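**Unden kitchen runs paused**

We stopped the simulated counter-wiping task on October 28, 2025, after the gripper kept closing before it reached the sponge. Of 1,498 runs in the batch, 60 ended that way. The fault came in with the Vistico controller update, which sends the close command eight steps early.
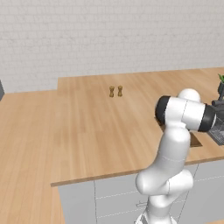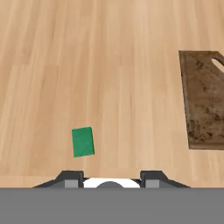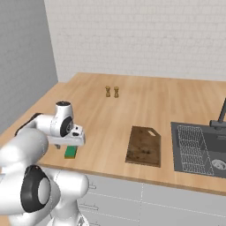 Zupan wrote back that the update is only part of it, and that the same early close showed up in its own tests on the old version. "Check the height offset first," the note said. We are doing that now. Please don't use the Unden batch for training until it is cleared. Nosier runs are not affected.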